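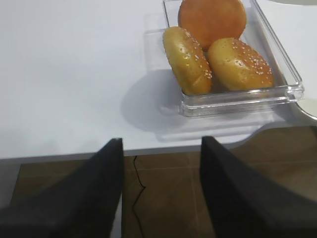

Merno open lab day: notes on the gripper comparison

I went to the Merno open day in February mostly for the gripper room. Our line packs chilled sandwiches for two grocery customers, and we have been looking at soft and semi-soft fingers for longer than I'd like to admit. The invitation promised a side-by-side with food items on a bench, and that is what we got.

Catrin Morgan runs the applications group and gave the tour. She started with the arm controllers, which I will skip, as they were the same units shown at most trade fairs last year. The gripper part began at 10 a.m. and ran past lunch.

The task was a burger build. Buns, lettuce, cheese, tomato and patties sit in clear plastic trays around the table, and the build goes onto a metal tray lined with parchment paper. Merno picked it because the items want different things from a finger. A bun is light and rounds away from you. Lettuce tears. A cheese slice bends as soon as it is lifted by one edge.

Two finger sets were compared. The first was the Gronska parallel set, black, wide at the base and narrow at the tip. The second was a softer set from Hernivari with a shorter stroke. Both went on the same arm, with the same wrist camera, and the operators did not change any settings between visitors.
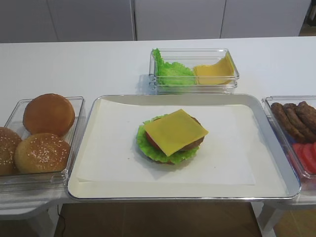 Merno logs every attempt. Catrin put the total so far at 1709 picks across both sets, and she wants 3000 before the group publishes any success rates. I asked for an early number and did not get one. I think that was fair. What she would say is that buns are no longer interesting, and that nearly all of the operators' time now goes to the flat items.

Ayuba Gbeho, who wrote the grasp planner, let visitors try the teleoperation station for 30 minutes each. I used the Gronska set first. The narrow tips are good in a crowded tray, where you need to get down between a piece of food and the wall. They are less good on lettuce. I closed too far twice and left a crease. With the Hernivari set I could be careless about force, but the tips are thicker and I kept bumping the rim of the container on the way in.

Cheese was the hardest for me with either set. Ayuba's advice was to look for a part of the slice that is already standing up off the tray floor and take it there, even if it means a longer approach. I found this much easier to judge from the wrist camera than from the fixed one.
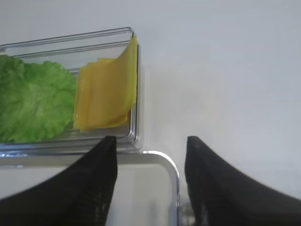 The clear trays came up several times. Reflections along the rims upset the depth reading, and Ayuba said the planner sometimes places a wall a little to one side of where it is. He has a filter for it – still being tuned – and does not want to switch to opaque trays, as customers use clear ones.

There was also a short talk on Lã, Merno's own software for replaying wrist and fixed camera views in step. It looked useful for finding the moment a grasp went wrong. No price was given.

On cost, the Gronska fingers are rated for 4000 cycles before the pads need changing, according to the sheet on the bench. For our volumes that is a short life, and I would want to see the pad price before going further. I had no equivalent sheet for Hernivari and have written to ask for one.

Parking is behind the building and fills up early. Lunch was sandwiches.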